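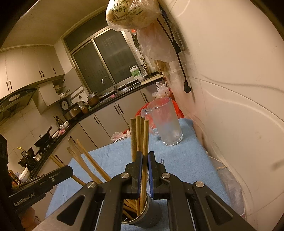
Our organization requests guidance on the declaration of sulfites on the label of a cooked relish. The product, sold under the name Espiritu, is made in small batches in a shared kitchen and packed in glass jars for retail sale in several states. It is intended to be eaten with rice and noodle dishes, and persons tasting it in the kitchen use wooden chopsticks from a dark gray holder on the table. The ingredients are onion, vinegar, sugar, golden raisins, garlic, salt, and mustard seed. No sulfiting agent is added by us at any stage. The golden raisins, however, are treated with sulfur dioxide by the packer before we receive them.

The supplier, Vereck, provides a certificate of analysis with each lot. The certificate for the present lot reports sulfur dioxide at 1377 parts per million in the raisins. The raisins make up three percent of the relish by weight. By simple calculation, this would give roughly 40 parts per million in the finished product if none were lost in cooking. We sent one jar to a commercial laboratory, which reported 19 parts per million. A second jar from the same batch was sent three weeks later, and the result was again 19.

The current label lists "golden raisins" without further detail. It was prepared before any of the present staff joined and has not been revised since.

We would be grateful for answers to the following points.

Is a declaration required when the sulfites enter the product only through a purchased ingredient?

If a declaration is required, where should it be placed, and in what words?

May the result be affected by the onion and garlic in the recipe, and if so, may we rely on that fact in leaving the label as it is?

A member of our group has also asked whether the chopsticks themselves should be taken into account, as she has read that some wooden chopsticks are treated with sulfites in manufacture.

Submitted by Marites Pascual, for Titik
August 24, 2018
Filed under: Labeling, Preservatives, Small Producers
Status: Answered

3 answers

Answer from Gerardo Fajardo
Marked as most helpful by the person who asked

The points are taken in the order in which they were raised. This reply concerns packaged food under the jurisdiction of the Food and Drug Administration. Products containing more than a small amount of meat or poultry fall under a different agency and are not covered.

On the first point, the source of the sulfite does not decide the matter. The federal rule looks at the finished food. Under 21 CFR 101.100(a)(4), a sulfiting agent carried over from an ingredient may be treated as an incidental additive, and left off the label, only if it has no technical effect in the finished food and is present there at less than 10 parts per million. A sulfiting agent at 10 parts per million or more is considered to be present in a detectable amount and must be declared. If your results of 19 are correct, the relish is above the threshold and the present label is not adequate.

You should also be aware that falling below the threshold does not settle the question in every case. If the sulfite continues to perform a function in the finished food, such as keeping the raisins light in color, it should be declared at any level. In a dark cooked relish this is unlikely to arise, but a producer of a pale product would need to consider it.

On the second point, the declaration belongs in the ingredient statement. Where an ingredient has its own components, these may be listed in parentheses after its name. An acceptable entry would be: golden raisins (raisins, sulfur dioxide (preservative)). Chemical preservatives must be declared by their common or usual name together with a statement of what they do, so the word "preservative" or a similar expression should not be dropped to save space. Please take the name of the agent from the supplier's own specification. The compounds that are grouped together as sulfites include sulfur dioxide, sodium sulfite, sodium bisulfite, potassium bisulfite, sodium metabisulfite, and potassium metabisulfite, and they should not be exchanged for one another on a label according to preference.

Many producers add a separate line reading "Contains sulfites." This is familiar from wine labels, which are governed by other rules. For your relish, such a line may be helpful to consumers, but it does not take the place of the declaration in the ingredient statement. Sulfites are not among the major food allergens defined in the federal allergen law, and it would be preferable not to run them together with those allergens in one "Contains" statement. Mustard is likewise not a major allergen under federal law, although it is treated as one in certain other countries, Canada among them. If export is planned, the label should be reviewed again from the beginning.

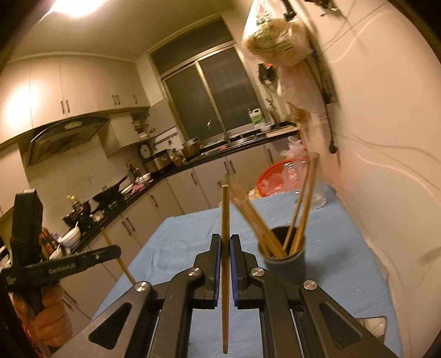
Sulfite residues in utensils are a separate subject from the labeling of the food. An ingredient statement describes what is in the jar when it leaves your control, and it is not altered by what the customer later uses at the table. A single wooden chopstick, such as the brown one held upright over the light blue cloth, is a food-contact article and has no place in the calculation. Your colleague is correct that sulfur compounds have been used to whiten or protect some wooden and bamboo chopsticks, mainly of the disposable type. If your group gives out disposable utensils at tastings, the sensible course is to ask the seller for a written specification. If the chopstick is used to sample from a jar that is then sent to a laboratory, a clean stainless steel spoon should be substituted so that the question does not come up.

On the point concerning onion and garlic, there is a real difficulty. The traditional method of analysis, known as the optimized Monier-Williams method, can give falsely high results with vegetables of the onion and cabbage families, which contain sulfur compounds of their own. Mustard seed may contribute to the same effect. A laboratory using liquid chromatography with tandem mass spectrometry is generally in a better position to separate true sulfite from this background, although garlic remains a troublesome material under any method and sample preparation matters a great deal.

Your letter does not state which method was used. I would suggest the following steps.

Obtain the full report from the laboratory, including the method reference and the limit of quantitation.

Prepare a control batch using raisins that have not been sulfited, with all other ingredients unchanged, and have it tested by the same method. The result will give some idea of the background.

Submit samples from more than one production batch. Two jars from one batch say very little about variation between batches, and the level in the raisins will differ from lot to lot.

Ask Vereck for the upper limit in its specification as well as the result for the current lot.

Until this work has been completed, the possibility of a false result should not be relied upon as grounds for leaving the label as it is. The raisins are known to have been treated, and a person with sensitivity to sulfites, in particular a person with asthma, may have a serious reaction. The cost of a new label is small by comparison. With regard to jars already distributed, I would recommend that you contact your state food authority or the nearest FDA district office without delay and follow the advice you are given. It is not a matter that should be decided on a community site.

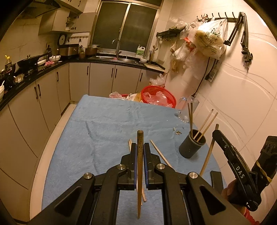
Wooden chopsticks on a light blue tablecloth, the brown one with a worn, speckled upper end.

Answer from a registered member

Unsulfited raisins may be the simplest solution. They are darker, but in a relish with vinegar and sugar the difference in color is slight. We made this change in March and have had no complaints. Please note that the term "golden" would then need to be removed from the label. The flavor is somewhat stronger, and the sugar may need to be reduced. The supplier should be asked to confirm in writing that no sulfiting agent is used, as the word "natural" on a carton is no assurance of this.

Answer from a registered member

It was our understanding that cooking removes all sulfites and that no declaration is needed for cooked products.

Comment by Gerardo Fajardo on the above answer: This is incorrect. Heating drives off part of the sulfur dioxide, and the amount lost depends on acidity, time, and whether the vessel is open. A portion is bound to other components of the food and remains. There is no general exemption for cooked products.

Comment by Marites Pascual: Thank you for the replies. The laboratory has confirmed that the Monier-Williams method was used for both jars. We have withheld the remaining stock, and a control batch will be prepared with unsulfited raisins. The revised ingredient statement will follow the wording given in the first answer. May we ask whether the order of the ingredients is affected by the addition of the parentheses?

Comment by Gerardo Fajardo: It is not. The raisins keep their place according to their weight in the recipe, and the items inside the parentheses are listed in descending order among themselves.

Answers on Gukeo are provided by members for general information and do not constitute legal advice. Producers should confirm requirements with the responsible authority before printing labels.

Related questions
Declaring annatto and turmeric in a spice blend
Use of the words "no preservatives" on products containing vinegar
Net weight statements for jars packed in syrup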